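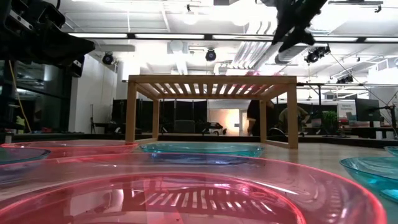 4. Drying and storing the plates

Applies to the Trellwood slatted rack and the Flunby coloured plates, pink and teal. Glass stand has its own sheet, don't mix them up.

Before you start
Rack assembled (section 3). Legs tight. Flat table, not the draining board, it slopes and the rack creeps.

4.1 Setting up

1. Stand the rack in the middle of the table, long front rail towards you. Slats on top.
2. Press down on each end of the front rail. Any rocking, go back to 3.6 and redo the leg screws.
3. Leave 300 mm clear in front for sorting. More if you have the big serving plates.
4. Lay a tea towel under the rack if the plates are going on wet. Change it when it's soaked through.

4.2 Sorting

1. Spread the plates out on the table. Pink one side, teal the other, or by size, whichever suits your cupboard.
2. Check every rim with a fingertip. Chips and rough bits go in the bin, not back in the stack.
3. Hold each one up to the light. Greasy smears show up badly on see-through plastic. Rewash if needed.

Note: where two colours overlap you'll see purple or a bluish violet. Normal. Not a stain, no need to scrub.

4.3 Loading

1. Smallest plates first, laid flat on the slats, one layer.
2. Keep them back from the front rail so they don't get knocked off.
3. Largest plates stay on the table. Turn them over half way thruogh so the underside dries too.
4. Do not lean plates against the legs.

CAUTION: no more than 2 plates deep on the slats. They slide.

CAUTION: keep rack and plates 400 mm from the hob, toaster or any heater. Plates will warp and won't go flat again.

4.4 Putting away

1. Plates fully dry, inner ridge included. Water sits in there.
2. Stack by size, biggest at the bottom. Sheet of kitchen paper between each if you want to avoid scratches.
3. Wipe the slats with a damp cloth, then a dry one. Never soak the rack, the wood swells.
4. Oil the wood twice a year, October is a good time for one of them. Leave overnight before useing.

Spare slats and screws: see Golteck parts list, back page.

Sheet revised 9/4/23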